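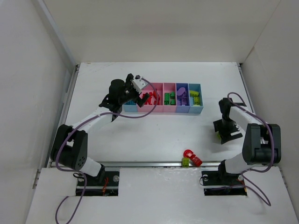 The sorting tray, with red in the wider pink compartment.

I have become a complete convert to sorting by colour! For years all my little bits lived in one big biscuit tin (more than 400 of them, at a guess from the weight of it) and every project began with me tipping the lot out and grumbling. Then Sawsan Zoubi came round for tea, watched me hunt for the same piece for 14 minutes, and told me to get a tray.

So I did, and I love it. Red was the obvious place to begin and it went so quickly that I kept going until bedtime. Yellow-green is giving me trouble, because half of it could be yellow and half could be green, and I keep changing my mind.

I do it on a plain white top now, which makes stray pieces much easier to spot than my old patterned cloth did. Blues next, probably in June.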